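# How does the offside rule work?

If you have ever watched a football match with grown-ups, you have probably heard somebody shout "Offside!" at the television. It is the rule people argue about most, and it is easier than it sounds once you take it in small steps.

Offside is Law 11 in the rules of football. It stops attackers from standing next to the other team's goal all afternoon, waiting for a long kick to arrive. Without it, most matches would be one big boot after another.

## Where you are standing

First, think about where a player is at the moment a teammate plays the ball. A player is in an offside position if all of these are true:

- they are in the other team's half of the pitch
- they are nearer to the other team's goal line than the ball is
- they are nearer to that goal line than the second-last opponent

The second-last opponent is often a defender, because the last one is usually the goalkeeper. It doesn't have to be like that, though. If the goalkeeper has run up the pitch for a corner, the last 2 opponents might both be defenders.

Being level is fine. If you are level with the second-last opponent, you are onside. Arms and hands don't count when the referee is judging this, but heads, bodies and feet do.
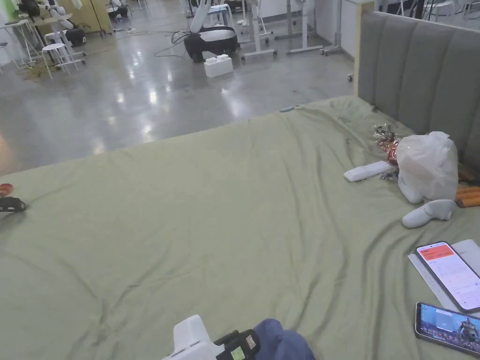
A good way to learn the rule is to make a small pitch at home and move some players about. Coins, buttons or bottle tops will do, with two colours for the two teams and a dried pea for the ball. You need somewhere wide to lay it all out. A big bed with a green sheet on it looks a bit like grass already, but smooth out the long creases first or the pea will roll into them and stay there. Let the headboard end be the goal line. Put a goalkeeper and one defender near it, add an attacker, then slide the attacker forwards and back and say "onside" or "offside" each time.

## Standing there is not enough

A player can be in an offside position and do nothing wrong at all. The referee only stops play if that player gets involved. That could mean:

- playing or touching the ball
- blocking the goalkeeper's view
- challenging an opponent for the ball

Say Arlo is in an offside position on the left. Shoshana passes to Amos on the right, who is onside, and he scores. If Arlo kept out of the way, the goal counts.

## The moment that matters

The referee looks at where everybody is when the pass is made – not when it arrives. This catches a lot of people out. A fast runner can start level with the defender, set off as the ball is kicked, and be a long way past everyone by the time they reach it. That is onside, and it is what good strikers practise.
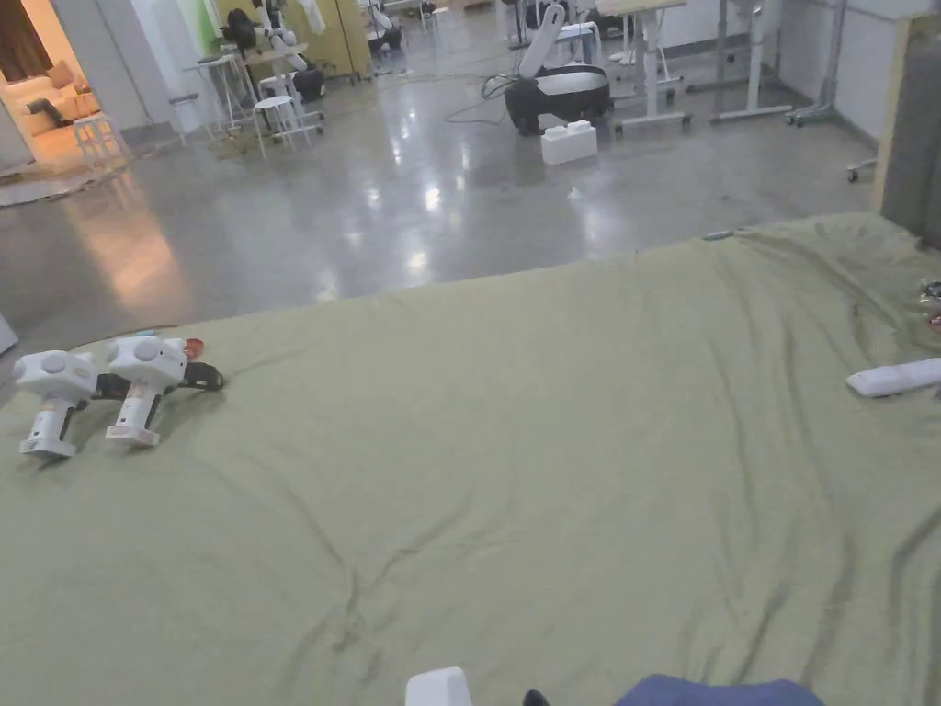

Can you be offside from a throw-in? You can't be offside if you get the ball straight from a throw-in, a goal kick or a corner kick. As soon as a teammate plays it again, the normal rule is back.

## What happens next

When a player is caught offside, the other team gets an indirect free kick. Indirect means that the ball has to touch another player before a goal can be scored. In bigger matches an assistant referee runs along each touchline with a flag and raises it to tell the referee.

## Words to know

**Onside** – in a position where you can join in.

**Goal line** – the line at each end of the pitch, running between the corner flags.

**Touchline** – the long line down each side.

Some junior games with small teams are played without offside, so ask your coach which rules your league uses.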